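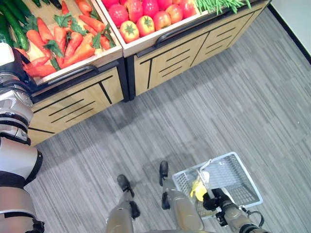
Thread on reading unit price labels, since the shelf tags at Mabuza changed format in May and I keep getting the same questions.

Start with the unit. A tag gives two prices: what you pay, and what you pay per ounce, per pound or per item. Only the second one lets you compare two sizes.

Check that both tags use the same unit. Per ounce next to per pound is common on beans and rice. Multiply the ounce price by 16 before deciding anything.

Produce is harder. Anything sold by the head has no weight on the tag, so the price per pound depends on which head you pick up. Use the scale if there is one.
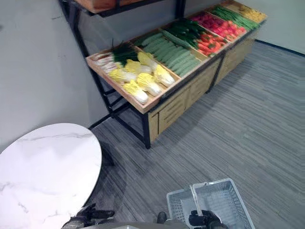
Napa cabbage, nearest compartment. Priced by the head or by the pound depending on the store.

Last Thursday I weighed five heads of green cabbage at the Dondside branch, all at the same price each. The heaviest was 35 percent heavier than the lightest. Same tag, very different unit price.

Bagged produce has the reverse problem. The printed weight is a minimum, so most bags run over. I have had 11 ounces extra in a bag of potatoes - worth the minute at the scale.

Sale tags. The Ponasell app shows the sale price but keeps the regular unit price underneath. Divide it yourself. Two of the larger sizes I checked cost more per ounce than the small size on sale.

Multi-buy offers: check whether the discount needs the full quantity. At Murnevside it does. At Dondside a single item gets the reduced price, and the tag says so in the bottom line of small type.
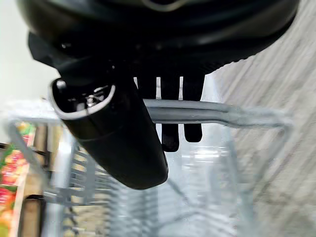

Murnevside Household Budget Club

Drained weight is next. Canned vegetables are labeled by net weight, liquid included, and the unit price follows the label. I will post the drained figures for chickpeas and corn when I have more than 6 cans of each done.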